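Sleeve Fit in Work Shirts: Dulce Ocampo of Stokeck

Dulce Ocampo has drafted patterns for work shirts at Stokeck for eight years. Most of her time goes to the armhole and the sleeve cap, the two parts of a shirt that decide how far the wearer can reach before the hem pulls out.

"People complain about the size," she said. "They order one size up, and the chest gets bigger, and the sleeve still catches. The armhole on the larger size is usually lower. You have made it worse."

A low armhole ties the sleeve to the side of the body. When the arm goes up, the side seam goes with it. Ocampo cuts hers higher than was usual when she started, and she flattens the sleeve cap to add length under the arm. The cost is extra cloth at the shoulder when the arm hangs down.

"Buyers see a fold on the hanger and call it a defect," she said. "I ask them to put the shirt on and reach for a shelf."

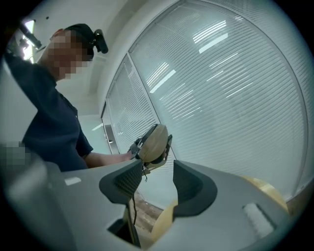
Cloth has to go somewhere when an arm moves, and Ocampo judges a shirt by where it collects. She looks first at overhead reach. On a dark navy short-sleeved shirt with a collar, worn with the left arm raised high, the fabric bunches around the shoulder and upper arm. She does not treat bunching at that point as a fault in itself. "Look at the hem and the collar before you blame the shoulder," she said. "If the collar is being dragged sideways, the armhole is wrong. If the collar stays put, leave it alone."

The current Stokeck block, named Ivham, went through 4 drafts before it was released in June. Farzana Orakzai ran the wear tests. Testers wore each draft through full shifts, and every shirt was laundered 25 times before its final measurements were taken.

Shrinkage was the main problem in the second draft. The sleeve lost length faster than the body, which raised the hem to a point where it pressed into the upper arm. Ocampo widened the hem and moved the grain line slightly. She did not change the fabric.

Asked about stretch panels, she was brief. "They work. They also wear out before the rest of the shirt does. I would use one under the arm if the customer accepts that."

A long-sleeved version of Ivham is in its first draft. Ocampo expects the cuff to take most of the work.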